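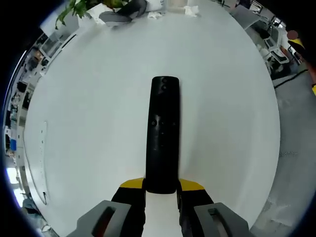 Small Things, Big Promises: The Living Room Gallery

I have been hearing for years that remotes are getting simpler. Fewer buttons, cleaner lines, something you could hand to a visitor without a lesson. I don't buy it, but Quyên Đinh at the Drorkbridge house let me spend two afternoons going through what was left on her tables, and I said I would look with an open mind.

The remote
Long, narrow, black, rounded at the ends. There are two small round buttons near the top, one above the other, and a tiny one farther down on the left. The matte finish is nice enough. I'm told matte hides fingerprints, and I'll believe that in August when the whole family has been through the house.

My trouble is with the raised marks down the middle. They are faint, black on black. Somebody in a bright showroom must have thought that looked expensive. Try it at night with a movie on and tell me which one you pressed. My old Gornemow had 94 keys and looked like a cash register, and I could work it in the dark.

The table
Round, white and large. Quyên got hers from Ciddale for 300 dollars, delivery included, and she says she would buy it again. I would want to see it after a few years of coffee first. A white top is a fine thing for finding a black remote, I'll give it that -- my own table is dark walnut and I have lost entire evenings to it.

The seam
Over on the left side there's a thin line in the top with a row of small dark dots along it. I asked Quyên what it was for. She said "looks." I have no better answer, and the Ciddale leaflet skips the subject. My guess is that it fills up with crumbs.

The far edge
Long pointed leaves hanging over the rim, a white box, and something gray and folded that could be a cloth or a soft bag. Every clean table I have ever been shown has an edge like this, where the real life of the house has been pushed. Sầm sells a tray for the purpose at 130 dollars. I would keep the money and leave the plant where it is.

Posted Jul 2, 2019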